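4.2 Filenames, and what people do to them

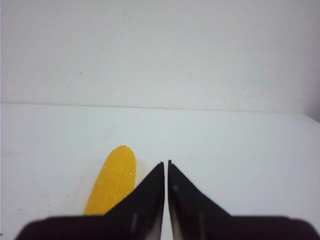
Jae-hoon Byun, on reading an early draft of this section, objected that a filename with a space in it is perfectly legal and that any script which falls over on one deserves to. We agree with the first half. The second half is harder to defend at the end of a working day, when the script in question has just tried to delete a file called "final" and a file called "version.txt", neither of which existed, and has left "final version.txt" sitting where it was.

Figure 3. The tabletop and wall are white, the object yellow, the gripper black.

The store holds stills, logs, notes and a good deal of text that was meant to be temporary. It was moved to its present machine in June, and we took the move as a chance to read every shell script that touched it. There were 173 of these. Most had been written to do one thing once, and had then been put in a nightly job, where they went on doing it. Few had an author who would own up to them, though the comments at the top often gave a first name and, in one case, an apology.

We read the scripts for a single fault: an unquoted variable holding a filename. The shell splits such a variable on spaces, tabs and newlines, and then treats any star, question mark or square bracket left in the pieces as a pattern to be matched. Both steps are described in every manual and taught in every beginner's course, and both come as news to the person whose files have gone. The cure is a pair of double quotes. It costs two keystrokes, and in our reading of the scripts those two keystrokes were treated as a luxury.

We had expected the fault to sit mostly in old scripts. It sat everywhere. A script called Frei, whose only job is to free disk space, quoted its variables with great care in the part that printed a progress message, and dropped the quotes on the line that called rm. We asked for the reason and were told that the message had looked wrong during testing, so it had been fixed. The rm line had not looked like anything, because rm says nothing when it is pleased.

A second group of scripts had been written by someone who knew about the problem and had met it halfway. These set the field separator to a newline at the top of the file and carried on without quotes. Spaces were then safe. Stars were not, and a file named with a leading star (there was one, made by a mistyped command and kept, it seems, out of respect) brought in every name in its directory that happened to share its ending. Changing the separator also changed how every later read command behaved, in ways that the later commands had not been consulted about.

The third group had rules against spaces. The rule was written down in a file called README FIRST.txt.

4.3 The test tree

To see what each script would do, we built a small tree of awkward names and ran the scripts against a copy of it, in a container with no network and nothing in it that anyone would miss. The tree holds 500 files. Most are dull on purpose, with plain lower-case names, so that a script had a fair chance to get going before it met trouble. The rest have names with spaces at the front, in the middle or at the end; names starting with a dash; names with quotes, brackets and backslashes; names in more than one alphabet; and names with a newline in the middle, which several readers of our draft refused to believe in until they had made one themselves.

Names that start with a dash did more harm than we had allowed for. A file called "-r" is, to most commands, an instruction. Quoting does not help here, as the quotes are gone by the time the command sees the word. The usual advice is to put a double dash before the list of names, or to begin each name with "./", and the second is the better habit, as it works even with commands that have never heard of the first. Scripts in the store did neither. They had been lucky, and luck of this sort is very hard to tell apart from good design if one only reads the logs.

Names with newlines broke nearly all the scripts that piped the output of ls into a loop. This is as it should be. The output of ls is made for people, who can see that a line looks odd and shrug. The right tool is find with its -print0 option, feeding a reader that also expects null characters, or find with -exec and a plus sign, which needs no reader at all. We rewrote the worst scripts in the second style. They became shorter, and two people complained that they could no longer tell what the scripts were doing. We have seen the old ones, and doubt that they could before.

One word on testing by dry run. Many scripts had a flag that put echo in front of each dangerous command, so that it was printed instead of carried out. This is a fine idea with a hole in it, for echo prints its arguments joined by spaces. A command given one name with a space in it and a command given two names without spaces will print the very same line. The dry run therefore looked correct in exactly those cases where the real run was about to go wrong. Using printf with the %q format, where the shell offers it, shows where each argument begins and ends, and we now use that. It is ugly to read, and we have had remarks about that too.

4.4 Linters, and being told

Anyone who has read this far will ask why we did not simply run a linter. We did, afterwards, and it found the missing quotes faster than we had and without sighing. It could not tell us which of them mattered. A variable that only ever holds a number between one and nine gets the same warning as a variable holding the name of the directory to be wiped, and the owners of the scripts, faced with page after page of warnings, had long ago turned that one off. In Runedeck, the job runner used on the store, it was turned off in the default settings, under a comment reading "too noisy".

We turned it on again on Aug 24, 2019, for new scripts only. Old scripts are let through with a note. The team at Firel, who share the store, asked for the check to be put off until their own clean-up was done, and we said yes, and then found that their clean-up was being carried out by a script that failed the check. It has been quoted now. So has the line in Frei.

Byun still holds that the shell is at fault for splitting words nobody asked it to split, and that the honest course would be to move all of this into a language with proper lists. He may well be right. There is a half-finished port in the store, in a directory whose name ends in a space, and we found it only because the new version of the nightly job did not skip over it.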